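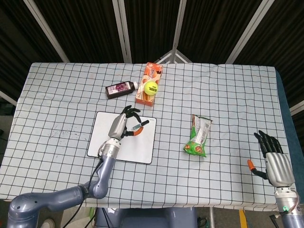

Photo: Fuad Dinsa

A small whiteboard belongs on the table, flat, with a marker beside it. I have come to this view slowly. Ours hung on the fridge for years and people wrote on it only when they were already standing there, usually to complain about milk.

The table is where things get put down. A tennis ball ends up on top of a carton, a bottle rolls onto its side, a snack bag stays where it was dropped. Most advice says to clear all that away first. I disagree. A person who has to tidy before writing a note will skip the note.

I would spend the money on the cloth instead. A white one with a thin black grid looks neat even with clutter on it — the lines do some of the work — and it costs less than another set of drawers. We bought drawers in June. They are full, and the table looks the same as before.

Keep the cap on the marker. A pen left open on a white cloth will cost you the cloth.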